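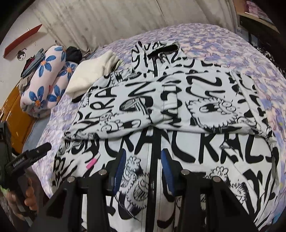 I had been meaning to go to the Wurngate textile open day for years, and every September something or other got in the way – a cold, a wedding, the car. This time I put it on the kitchen calendar in thick pen and told everybody I was going, so there was no wriggling out of it. I'm so glad I went. I had pictured rows of looms and a tea urn (there was a tea urn, and a very good one), but the part I keep talking about at home is the bedroom corner, where a proper bed had been made up with a lavender and white floral sheet, the sort my gran had on the spare bed, and the clothes were spread out on top of it. The white piece with the black graffiti lettering all over it, great wobbly letters spelling CRAZ again and again with eyes and swirls and fluffy clouds squeezed in between, looked wonderfully cheeky against all those polite flowers. A little pink and white pen had been left lying on it, and I did so want to pick it up and add a cloud of my own.

But I should start at the beginning. The open day is held in the old Farquharson building, a long brick place behind the station, and it runs on a Friday, so you get retired people like me in the morning and families once the schools are out. Entry was £2, with a paper wristband that I was still wearing in the bath that evening. I got there just after ten and there was already a bit of a queue, very good-natured, with people comparing cardigans.

The ground floor belongs to Trellar, who print cloth for small clothing makers. You follow a painted line past the screens and the drying racks, and the printers stop and chat if you look interested. I asked a lot of questions about black ink, which I have never once managed to get out of anything. The young woman at the long table told me that a bold black print on white is much harder to do well than a busy coloured one, as every smudge shows. She also said to turn printed things inside out before washing and to fold them along the seams, so the pattern doesn't crease in the same place every time. I have been doing it wrong since the year 2000 at the very least.

Upstairs is Sarnura, and that's where the bedroom corner was. They run folding and mending classes, and on open days they set the place out like bits of a house, with an ironing board here and a chest of drawers there. I thought this was a lovely idea. A shirt on a shop table always behaves itself, but on a bed it slides about and bunches up in the middle, exactly as it does at home. The graffiti piece had done just that, with a big ridge across it where the letters bent and ran into each other. There was a folded off-white cloth up near the top of the bed too, a bit crumpled, and I felt quite at home.

We were shown how to smooth from the centre line outwards with flat hands, then bring one side over, then the other, and only then think about the length. I had a go with a heavy work shirt from the practice basket and made a decent parcel on my third try. My neighbour at the table did hers first time, and was very gracious about it.

Lunch was soup and a cheese scone in the yard, £6 for the two with a mug of tea, and I shared a bench with a couple who had come over on the bus with their grandson. On the way out there was a board showing how many pieces had been mended in the classes so far: 3825, with a great many of them socks. They had pinned a few of the best darns underneath, and I spent almost half an hour looking at those.

If you're thinking of going next year, go early, wear flat shoes for the iron stairs, and take some change, as the remnant stall doesn't do cards. I came home with a yard of green stripe and no idea what it's for. My top drawer has been refolded, and the airing cupboard is next if the weekend stays wet.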